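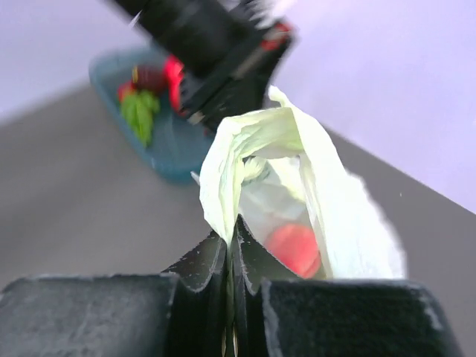 Bag Packing Challenge — Frequently Asked Questions for Student Teams
Orkmont Technical College, Ruston Campus. Page last revised 11/16/20.

What is the Bag Packing Challenge?
The challenge is the fall project of the Robotics Practicum and is open to all students enrolled in the course. Each team programs a pair of robot arms to pack a set of grocery items into a thin plastic bag. The two arms are expected to share the work. A common approach is to have one gripper pinch the bag low down while the second arm comes in over the open mouth, and teams are free to improve on it or to replace it.

Who may take part?
Students must have completed the introductory controls course or have written permission from the department. Teams consist of up to five members. A student may belong to one team only. Members of the Starker robotics club may take part for club credit, but they must register through the same form as everyone else.

Where and when does the work take place?
All sessions are held in the Dambrauskienė Laboratory. Teams reserve bench time on the sign-up sheet outside the door. A reservation that is not claimed within the first ten minutes is released to the next team on the list. Final runs are held in December, and the schedule is posted once registration has closed.

What is the most difficult part of the task?
Most teams report that handling the bag takes more time than handling the items.

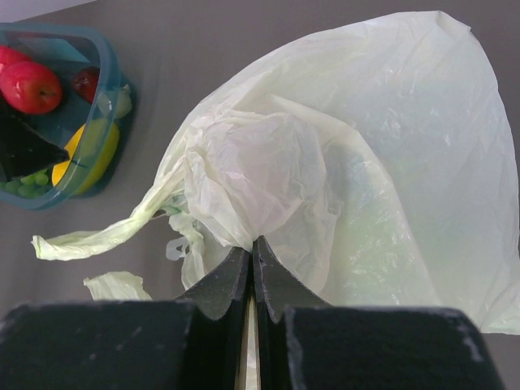 Grasp selection is graded separately from packing. Thin film folds, twists, and slides in ways that are hard to predict, and a grasp that suits a rigid object may be of little use here. Closing both fingertips on a bunched-up section gives the gripper something to hold, but it can leave the rest of the film spread across the table and a handle stretched out to one side. Teams should state in their report where on the bag they chose to grasp and what they did next.

How are runs scored?
Each team is allowed three scored runs of 300 seconds each, and the best run counts. Points are given for every item that is fully inside the bag when time is called. Points are taken off for items dropped on the floor and for any contact by a team member with the bag or the arms. A torn bag does not end the run — the team may continue with it if the items stay inside.

May we bring our own items for practice? 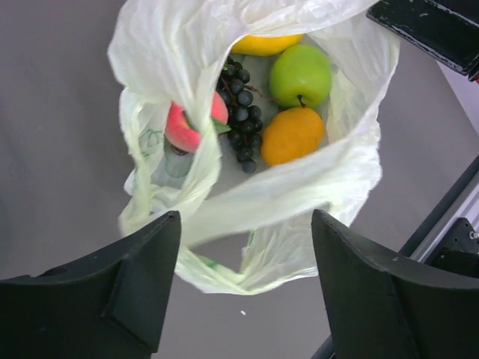
Yes. Personal items may be used in practice sessions, provided they are clean, dry, and free of sharp edges. Glass is not permitted on the benches. Scored runs use the laboratory's own set, and teams will not be told in advance which items have been chosen or how they will be laid out.

What must be submitted?
Each team submits its code, a written report, and the log files from its scored runs. Late reports lose one letter grade. Log files may not be edited.

Whom should we contact with further questions?
Questions should be brought to the department office, Room 627, during posted hours. Equipment faults should be reported at once to the technical desk in Room 640.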